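## The Vivow Reunion Banner — for college get-togethers, leavers' dos and old students' weekends

I made the first one of these for my own year's reunion at Owino College, back when I still thought a bedsheet and some poster paint would do the job. It wouldn't! The paint cracked, the college motto came out one letter short, and my old tutor Halvard Grønli spent the whole evening standing in front of the gap to be kind.

So now I make proper ones. The Vivow is a heavy cotton banner, hemmed all the way round, with your college name and year sewn on (not printed, not ironed) in whichever two colours you like. If you're not sure of your college colours, send me a photo of an old scarf and I'll match the thread as closely as I can.

**The bits you'll want to know**

- Price: £61, including one line of lettering
- Extra lines: £2 a letter, spaces free
- Lettering styles: Jukico (plain and tall) or Rirkard (curly, a bit old-fashioned, my favourite)
- Eyelets in all four corners, cord included
- Cool hand wash, then dry it flat — please don't tumble it

I can do Latin mottoes, but do check the spelling with somebody who knows, as I sew exactly what you send me. Accents are no trouble at all. Crests I'll quote for separately, and you'll need your college's permission before I start on one.

Orders for the summer reunions need to reach me by the end of April. I sew every letter myself at the dining table and last year I got through 2,687 of them, so I really can't squeeze late ones in (I've tried, and my thumbs were not happy).

The banner ties nicely between two posts or along a railing. For outdoor parties I'd use all four cords, especially if it's breezy, and bring it in overnight — the cotton holds its colour much better that way.
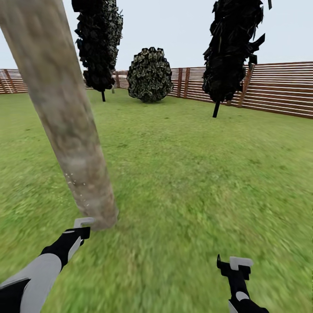 *Tree trunk and lawn*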